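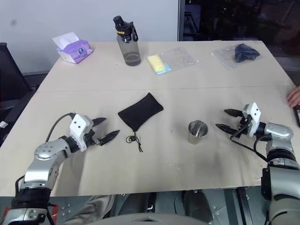 What's the one bit of kit I'd never pack without? A plain black drawstring pouch, the fabric kind with a thin cord, and I take four of them everywhere.

OK so a thread on drawstring pouches, as I've just got back from a week walking in Vetaldale and I'm full of opinions!

First one is for chargers. Second is socks (rolled, never folded, I will not be moved on this). Third is the wash things. Fourth stays empty until I find out what I forgot to plan for – this time it was a wet hat.

They squash into any gap. My old zip cubes were lovely but they were all corners, and my rucksack has no corners at all.

Cord tip: don't pull it tight and then wind it round and round. Pull, one loose bow, done. Leave the ends long and wild and they'll be in a knot by the time you reach Baltach, ask me how I know.

Flat when empty is the best thing about them. All four go in the lid pocket and I forget they're there.
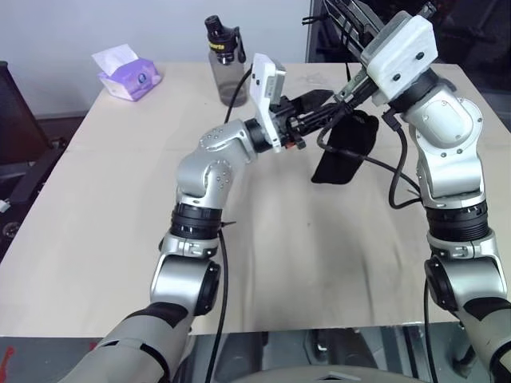 Water bottles next, and I do have favourites! My big metal one weighs 600 g before there's a drop in it, which is daft when the Stumel path climbs 1,247 steps (there's a sign at the bottom, thanks for that). So I've gone over to clear plastic with a flip cap, like the one standing at the back of the table by the tissues. You can see how much is left without opening anything, and the cap stays on while you drink – bliss on a windy ridge.

And yes, the bottle gets a pouch too if it's going inside the bag. Mine drips a bit.

Washing them: inside out, cool wash, hang up with the mouth open. The cord takes ages to dry, the cloth hardly any time.

Next up is the winter trip in December, so I'll be needing a fifth for gloves. Tell me what you keep in yours!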